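Piltura Molded Basin Series
Home / Products / Washroom and Utility / Basins

The Piltura series is supplied by Pranerthorpe to schools, clinics and public buildings. Each basin in the series has rounded inner corners and a smooth surface that may be wiped down with ordinary cleaning products. Abrasive powders and wire pads should not be used.

Two patterns are offered. The Plonitz is intended for wall mounting and is 500 mm wide. The Bárány is intended for counter mounting and is available to order from November – customers with earlier opening dates are asked to consider the Plonitz.

Depth, both patterns: 300 mm
Height, both patterns: 200 mm
Color: white
Fixings: supplied with wall pattern only
Waste fitting: ordered separately

Orders are accepted through the Pranerthorpe sales office. Purchasers should confirm the position of existing pipework before placing an order, as basins cut or drilled on site cannot be returned.

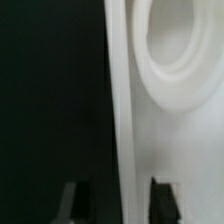

White molded surface, detail of rim and raised contour.

Replacement parts for both patterns are held in stock. Delivery is made to ground-floor entrances only – delivery to upper floors must be arranged in advance with the sales office.

Page last revised 24 Jul 2023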